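Product Review: Terwood Outdoor Path Robot (Grounds and Household Configuration)

Prepared by Špela Berisha for the Bromora Grounds and Facilities Review

Scope

This review considers whether the Terwood can take over the small outdoor chores that a large household or a modest institution repeats every day: carrying a parcel from the gate, taking the recycling down the path, returning an empty trolley to the workshop. The unit was assessed over two months against the Vistix, which was reviewed in the previous edition and remains the less expensive of the two machines.

Carrying and handling

The cargo bay is well proportioned and the lid closes firmly. Loading must still be done by a person, as must unloading. Terwood's literature refers to "complete errand automation", a claim the reviewer cannot support. A machine that conveys a bag of garden waste to the kerb and then waits for someone to lift it out has completed part of the chore, and purchasers should cost the labour accordingly.

Of 114 errands logged, four required a member of staff to walk out and intervene. Two of these concerned a lid that had not been latched at departure. The others were halts beside parked bicycles, where the unit behaved cautiously and declined to proceed.

Travel after dark

Evening operation was the strongest part of the assessment. The forward lamp is bright at close range and falls away quickly, so the unit should be kept to a modest speed once daylight has gone. The test route, almost 495 metres in length, was chosen for its paved surface and its mixture of tree cover and open lawn. Gravel and wet leaves were excluded and will be addressed separately in November.

Maintenance

Wheels and lamp housings can be cleaned with a damp cloth. The charging dock requires a covered position and a level base. Replacement latches are supplied through Hailu, whose service desk answered both of our enquiries promptly.

Assessment

The Terwood is recommended for sites with continuous paving and staff at each end of the route. It is not yet recommended for private households, where the lifting, sorting and putting away make up the greater share of the work and remain entirely manual.

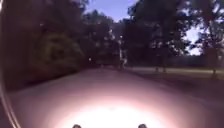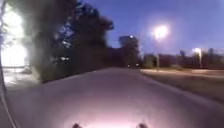
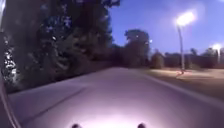
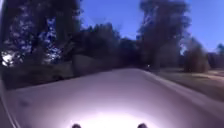
Paved path at dusk, with the forward lamp lit.

Bromora, 30/04/2023

Correspondence concerning this review should be addressed to the Grounds and Facilities desk. Organisations wishing to borrow the route log may apply in writing, stating the intended use and the name of the responsible officer.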